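Chapter 4
The Price of a Clean Sheet

Learning outcomes
After working through this chapter you should be able to:
explain the difference between fixed and variable costs in a service business
calculate a cost per item from a simple set of accounts
say why a busy firm may still be losing money

Few people go into the laundry trade for the glamour. Guoqing Jiang went into it because his hotel in Dradcombe kept running out of pillowcases, and the firm he paid to wash them seemed to regard Thursday's linen as a philosophical question. In June 2019 he bought two second-hand washers, rented a unit behind the bus depot and founded Bruleck Linen Services. He had 20 customers by the end of July, most of them guest houses, and he was losing money on every one.

He did not know this at the time. His bank balance was healthy, his vans were full, and his price of 70 pence a sheet had been arrived at by the time-honoured method of ringing up a rival, Grosus, asking what they charged, and knocking a bit off. We shall meet this method again in Chapter 7, where it does no better.

What Jiang lacked was any idea of what a sheet cost him. Ask most people and they will say hot water and soap. These matter, and they are what an accountant calls variable costs: wash twice as many sheets and you will use something like twice as much of both. But the rent on the unit was 3,540 pounds a quarter whether the drums turned or stood idle, and the landlord was not known to ask how business was going before he sent the bill. Rent is a fixed cost. So is insurance, and so is the lease on a van, though the fuel in it is not.
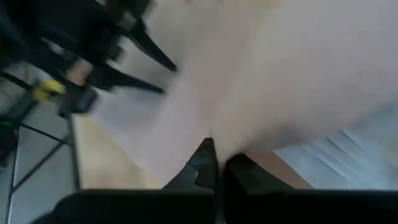

Then there is labour, which refuses to sit tidily in either box. A sheet has to be sorted, loaded, dried, pressed, folded and stacked, and someone is paid for each of those minutes. If staff are sent home when the work runs out, their wages behave like a variable cost. If they are kept on through a slack week, drinking tea and looking at the folding table, their wages are fixed for that week at least. Textbooks – this one included – tend to call such things semi-variable and move on quickly.

Jiang's bookkeeper, a patient woman named Zheng, spent an afternoon with his receipts and found that a single guest house, which sent 251 sheets a month and wanted them back in three separate deliveries, was using more van time than his four next largest customers put together. It was also the customer he liked best. They sent biscuits.

Section 4.1 sets out Zheng's figures in full. Before you turn to it, make a list of every cost you would expect a small laundry to face, and mark each one F or V. Use pencil.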